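Tunnel Bags – Frequently Asked Questions

Last change to this page: 23 January 2018

What is a tunnel bag?
It is a pair of pockets joined by a wide strap. The strap goes over the agility tunnel and the pockets hang down on both sides, so the tunnel does not roll when the dog runs through it. Some clubs say saddlebags or tunnel huggers. We use all these words for the same thing.

Which models do you make?
We have two at the moment. The Foltine is for training at home and on grass. The Jukel is wider, has double stitching along the strap, and we recommend it for clubs which run trials. The old Tanguy model is not made any more, but we still repair it.

What do they cost?
One Foltine bag costs $55. A set of five Jukel bags costs $225. Shipping is not included, and the bags are sent empty.

What should I put inside?
Most customers use dry play sand or pea gravel. Put the sand first in a strong plastic bag and close it with tape, then put it in the pocket. Please do not use loose sand. The fine part of it comes out through the zipper sooner or later, and then you have it in the tunnel and in the dog's eyes.

How heavy should one bag be?
The Jukel can carry up to 70 pounds, divided between the two pockets. The Foltine carries less, and the limit is sewn on its label. Fill both sides equally. If one side is heavier, the strap creeps over and pulls the tunnel out of its round shape.

How many bags do I need for one tunnel?
This depends on the length, the surface and the dogs. A straight tunnel for a small dog can stay quiet with three. For a curved one, used by big fast dogs, we would start with five: one near each end, one at the middle of the curve, and the other two between. Then watch the tunnel from the side while a dog is going through, and move the bags if you see it jump.

The strap makes my tunnel flat on top. What is wrong?
The strap is probably too tight, or the pockets do not reach the ground. The weight should rest on the floor beside the tunnel and not hang from it. Open the buckle, let the pockets down and close it again without pulling.

Can the bags stay outside in winter?
The fabric can, the filling should not. Wet sand freezes into a block, and a dog who hits the wall of the tunnel at that place will feel it. We take ours in from the end of the season until April.

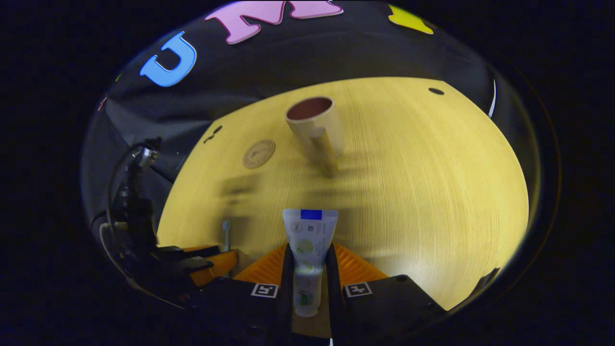 Corinne Dvorak wrote to us that at her club the bags stay out all year, only with pea gravel in place of sand, and that she had no trouble with freezing so far. Gravel lets the water go, so we think this can work if the pockets have drain holes – the Jukel has them, the Foltine does not.

Will they fit my Leleck tunnel?
Yes. The Foltine strap is 68 inches long and adjustable, and the Jukel strap is the same.

How do I wash them?
Take out the filling and use cold water, mild soap and a soft brush. Dry them in the shade with the zippers open. A washing machine is hard on the buckles.

How can I send a bag for repair?
Write to Apolinar Nava through the contact form and add the model name and a few words about the damage. Please wait for the answer before you mail anything, and empty the pockets first.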